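Wattimena project, method meeting
October 3, 2019

Present: Antonina Holovko (chair), Vsevolod Polishchuk (minutes), two from the Redix side by phone.

**1. Last minutes**

Accepted. One fix - the August set holds 800 episodes, and the old minutes left the number out.

**2. Cluttered mat result**

Vsevolod gave the result for the two-arm policy trained with Flurnel relabeling. Flurnel goes back over each teleoperated episode and moves the start and end of every subtask to the point where the gripper speed drops, in place of the marks the operator made by foot pedal. Nothing else in the training was changed.

On the plain mat the relabeled policy and the old one come out the same. On the patterned mat with patterned walls the relabeled one is better, mostly on reaches where both arms go for the middle. The old policy tends to stall there with the grippers close together.

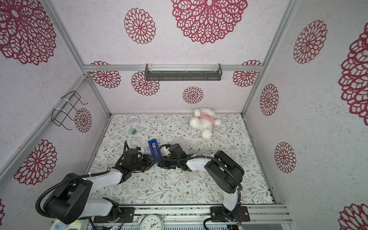
Antonina asked if the gain could come from the cleaner data and have nothing to do with the timing of the cuts. Vsevolod said 12 episodes were dropped during relabeling and the old policy was trained with them still in. Agreed that this is a fair point and the comparison has to be rerun on the same episodes. Until then the result is not to go in the Urunus report.

Redix asked how success is scored. A reach counts if the right object is between the fingers when they close. Lifting is scored separately. The two scores have been mixed up in the shared sheet, columns F and G, and Vsevolod will split them.

**3. Clear and shiny objects**

Long discussion. Clear plastic is still the weak spot. From the fixed view the policy often picks a point on the mat behind the plastic, and only the wrist view gives it enough to correct. Antonina went through wrist frames from the same setup and thinks the model is using highlights on the plastic as edges. With bubble wrap there are a great many highlights, and the predicted grasp point moves from one frame to the next. 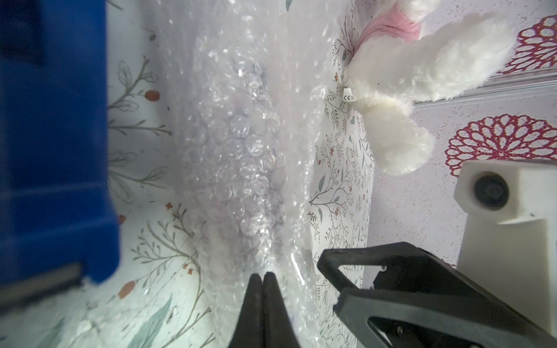 *Item 3, wrist camera. Bubble wrap next to the blue plastic, fingertips nearly closed.*

Options talked over:

- Average the grasp point over several frames. Easy to do, but slows the arm near contact.
- Mask the fixed view during the last part of the reach. Antonina prefers this.
- Collect more episodes with clear plastic only. Redix is against it, as it would use up operator time set aside for the handover task.

Decided to try masking first. If it makes the opaque objects worse we go back to averaging. Redix would like to see the per-object numbers and not only the total - agreed.

**4. Labeling agreement**

Both labelers marked the same batch of 95 episodes. They agree well on when a reach starts and poorly on when it ends, especially if the gripper pauses and then goes on. Antonina will write a rule for pauses. Vsevolod thinks the rule should match what Flurnel does, Antonina thinks it should not, or we would be checking the method against itself. Left with Antonina.

**5. Other**

The wrist camera offset file was overwritten again. Please save under a new name when recalibrating.

**Actions**

- VP: rerun the comparison on matched episodes, both mats
- VP: split columns F and G
- AH: pause rule, draft to both labelers
- AH: masking test, per-object numbers to Redix
- Redix: send their list of handover objects

Next meeting in 2 weeks, same room.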